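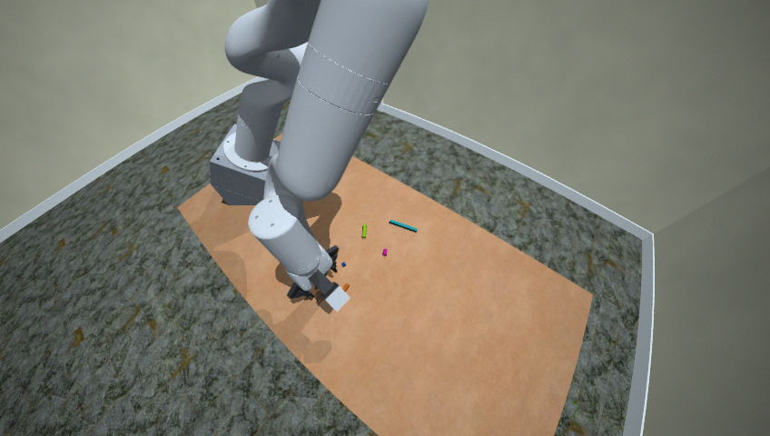
**23 June 2022** — notebook, team Niler (simulation part of the course)

Today I continued with the pick task for the student competition in Drandby. Yesterday evening the Matus branch was merged, so first I ran everything again from a clean start.

Settings:

- episodes: 80
- max steps per episode: 800
- seed: 433
- control: position only, wrist rotation locked

The run finished without a crash, but the log is too big. I now write only every tenth step. Please do not change this back before we speak.

The reward is still not good. It pays for being near to any object, so the arm likes to stay over the group and wait. I want to give the reward only for the chosen object, and a small penalty for touching the others. I made a branch for it with the name `ardeleanu-reward`, after the report we took the idea from.

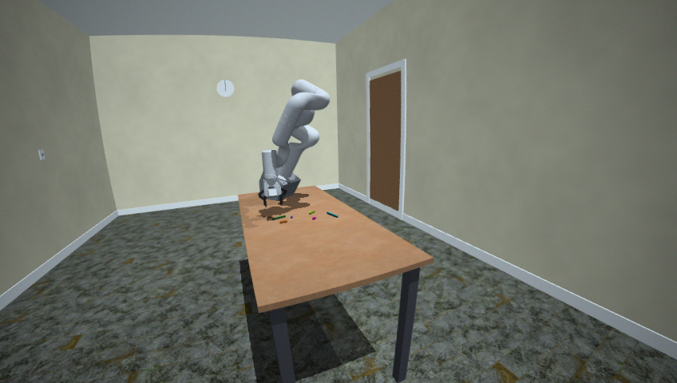 Reset positions are the second problem. I sample x and y separately, and the limits are still the old ones from the small test. All six pieces are on the far half of the table, in a loose row in front of the gripper, and the near part has nothing on it. If the policy learns only this area, it will fail when the judges place something closer. I will make the limits wider, but first I must check the reach of the arm — the base is at the far end.

Also the thin sticks. With random yaw the fingers must come from the side, and with a locked wrist this is not always possible. Either we unlock it or we take the sticks out until September.

To do:

- new limits for reset, then 60 short episodes only to look at positions
- compare old and new reward with the same seed
- ask Matus people about the friction value, I do not find where it is set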